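Kitchen Tips: When a Robot Arm Drops, Drags or Stalls at the Counter

Faults with a home kitchen arm tend to show up at the counter, where cups, cables, hot appliances and a sink share a small space. The notes on this page come from the Workivness workshop log and cover one incident in detail, followed by the checks now used before any cup or kettle routine is run. They apply to mobile bases with a single arm and a two-finger gripper. Fixed arms differ mainly in the section on reach.

The fault

On a Monday, during a cup transfer set up by Gerrit Visser, the arm stopped halfway between the sink side and the saucer. The controller reported a joint torque limit. The gripper then opened, and the cup fell to the floor. No one was within reach. The kettle was not touched, although it stood less than a hand's width from the planned path.

Two things had gone wrong. The torque limit was set for an empty gripper, so the weight of a full cup at long reach tripped it. That part was a nuisance. The serious part was the fault response. The gripper was configured to release on any stop, a setting left over from bench work with foam blocks, where releasing is the safe choice. With a cup of liquid in the fingers it is the wrong choice. With a kettle it is dangerous.

The Cloltatden controller has both values on the same settings page, under Limits. The release behavior is the last entry and has to be scrolled to. Riaan Mthembu found it set to Open on two other profiles as well.

Set the fault response first

Before loading any routine, open the active profile and read the stop behavior for the gripper. For anything that holds liquid, glass or heat, it should read Hold. Do this per profile. A change in one profile does not carry over to the others, and a firmware update returns all of them to the default.

Hold keeps the fingers closed as long as the gripper has power. Loss of power is a separate case. Older Virov fingers go slack when the supply drops, and no setting will change that. If yours do this, keep the load to empty plastic cups until a spring-closed set is fitted.

Do not confuse Hold with the brake. The brake locks the arm joints. The gripper has its own state, and an emergency stop may lock one and free the other. Test it with an empty cup over a folded towel: grip, lift a few inches, press the stop, wait 29 seconds. The cup should still be in the fingers at the end.

Plan the approach from the floor side

Cabinet corners are awkward for a mobile base. A tall panel on one side limits the swing of the elbow, and shelves over the counter limit how high the arm can go before it comes down. Drive the base up square to the drawer fronts, stop, and only then raise the arm. Combined moves save a few seconds and are behind most of the scraped panels we are asked to repair.
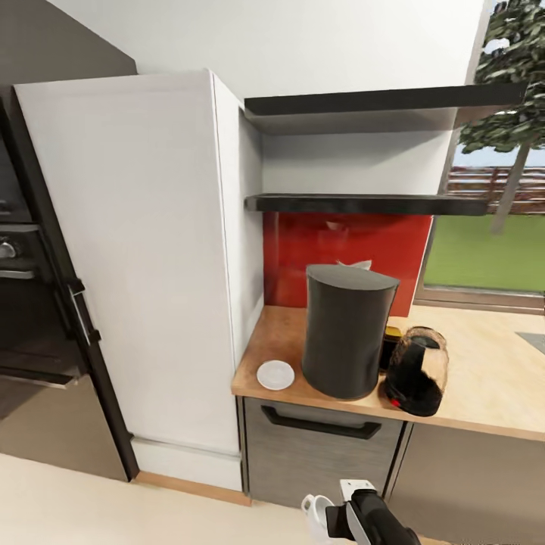 Simulated kitchen corner, cup at the gripper, with the saucer, black container and kettle along the counter.

Run the approach in simulation before trying it on a real counter. The model needs to include the handles. A long bar handle on a drawer or an oven door stands well clear of the front, and a forearm passing low will catch it. Measure the handle depth with a ruler and enter it as a solid block. Do the same for faucets and for any shelf edge over the work area.

Window light is worth a check too. Depth cameras lose points on glossy backsplashes and on clear or tinted plastic, and strong sun makes this worse. If the kettle body drops out of the depth view, the planner will treat the gap as free space. Add a fixed keep-out zone for the kettle and do not depend on the camera to find it.

Keep-out zones

Draw one zone per hot or powered appliance. Allow 5 inches on every side of a kettle and more above the spout, where the steam goes. The zone should run all the way up to the shelf, so that the planner cannot route a cup over the top.

Tall, light containers need a zone as well. They tip at a touch, and a tipped container will roll into whatever is next to it. Alternatively, move them to the far end of the counter before starting.

Indicator lights are no guide to temperature. A light can show power, heating or standby depending on the model, and the water stays hot well after it goes out. For setup work, unplug the kettle and empty it.

Power cords should lie flat against the wall. A cord loop standing up from the counter is too thin for most depth cameras and will hook a finger joint.

Torque limits and cup weight

A limit that is too low stops the arm in mid-path. A limit that is too high lets it push against an obstacle without noticing. To find a workable value:

Weigh the heaviest cup you intend to use, filled to its normal level.
Grip it and extend the arm to the farthest point of the routine, moving at the lowest speed.
Read the peak torque on each joint from the live view.
Set each limit 14 percent above its own peak.
Repeat the move at normal speed. If a joint trips, shorten the reach or slow the move. Leave the limit where it is.

In our case the shoulder joint was the one that tripped. Moving the base closer to the counter solved it, with no change to the cup or the speed.

Fill cups to no more than two-thirds. Liquid that shifts during a turn adds a side load that a static weight test does not show.

Gripping cups

Grip the body of the cup, below the rim. A rim grip puts all of the force on the thinnest part, and a cup held this way will swing. Handles should point away from the fingers – a handle trapped against a finger pad reads as a firm grip when the cup is in fact loose.

Clean the pads with warm water and a drop of dish soap, then dry them fully. Rubbing alcohol hardens the soft pads on the Virov set after a few months. Replace pads when the surface looks shiny. Ours last roughly 2 months in daily use.

When placing a cup on a saucer, slow to the lowest speed for the last inch and have the arm stop on contact force. A preset height is unreliable, as saucers differ and counters are seldom level from end to end.

If the arm stops while holding a cup

Stay back until the joints are locked and the status reads Stopped. Do not reset from the panel first. A reset may run the home move, and the home move ignores keep-out zones on older Cloltatden firmware.

Put a towel or a plastic tub under the cup. Take the weight of the cup in one hand from below, keeping clear of the elbow and wrist joints, and have a second person press Release. Once the cup is out, wipe up any spill before the base is driven. Wet wheels slip on smooth floors and the position estimate will be off for the rest of the session.

Note the fault code, the joint number and the position before clearing the fault. The controller keeps the last code only.

Checks before each session

Stop behavior on the active profile: Hold.
Emergency stop tested with an empty cup.
Kettle unplugged and empty during setup.
Keep-out zones loaded and visible in the planner.
Oven door and drawers shut.
Floor dry, mats lifted.
No children or pets in the room.

Profiles used for bench work with foam or cardboard should be stored under a separate name that starts with BENCH. Mthembu has since renamed the ones on our controller, and the kitchen profiles now ask for confirmation if the stop behavior is set to Open.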